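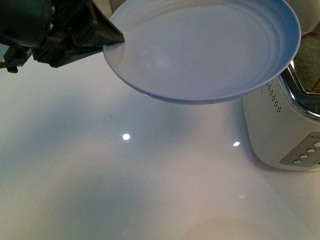

Do I need to warm the plate first?
Only if you like to. Room temperature is fine for toast.

5.1 Setting up
1. Stand the Zukatari toaster on a flat, dry top. Plug in.
2. Plate next to it – close, but not touching.
3. First use: run once empty, window open. 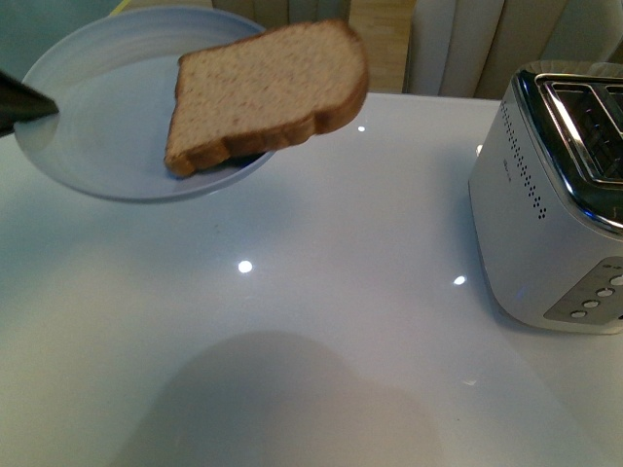 Can I toast whole-wheat on the same setting as white?
Start one notch lower and check. Darker bread hides the browning.

5.2 Toasting
4. One slice per slot. Lever down untill it clicks.
5. Lift out when it pops. No metal forks or knives in the slots.

CAUTION: top gets hot. Dont cover.

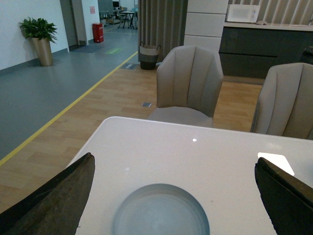 6. Unplug, let cool, then wipe the table. Crumbs on chair fabric – brush off dry.

Revlow Home | Guide 2776 | 7/20/23 | Back to top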